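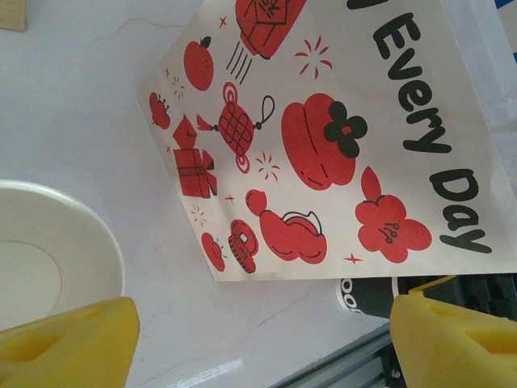
Page last changed: July 2022

Does writing it down every day make you drink more water?
Project report by Humaira Chaudhry, with Ezekiel Ruiz-Ortega

So my question for this project came from my own headaches. I kept getting them in fourth period, and my aunt kept telling me to drink some water (she says this about everything, including a sprained ankle). I wanted to find out if just keeping a daily log would change how much people drink, without anybody telling them to drink more.

Ezekiel and I got 10 people from the Kincaid dorm to sign up, and 8 of them made it to the end, which I was pretty happy with! For the first week they only told us at bedtime how many bottles they thought they'd had. For the second week they wrote down every bottle right when they finished it. Everyone used the same size bottle, 700 milliliters, so at least that part was fair.

The bedtime numbers were a mess. People would say "three? maybe four?" and then change it while I was typing. I was one of the people in the study too, and I'm sorry to report I was just as bad. The second week was a lot easier to read, and most people's totals went up by around 2 bottles over the whole week. That's a smaller jump than I was hoping for, but it went the same direction for almost everybody.

The big problem is the weather. Our second week was way hotter than the first, so of course people were thirstier, and I can't separate that from the log. Ezekiel wanted to split everyone into two groups from the start and I talked him out of it, so that one's on me. Also, guessing and logging aren't the same kind of number, and maybe people drank the same amount all along and just forgot some of it in week one.

If we do it again I'd go for December, when it's cold the whole time, and swap the order for half the people. Ezekiel made the charts in Fastow and has the raw sheets if you want to see them.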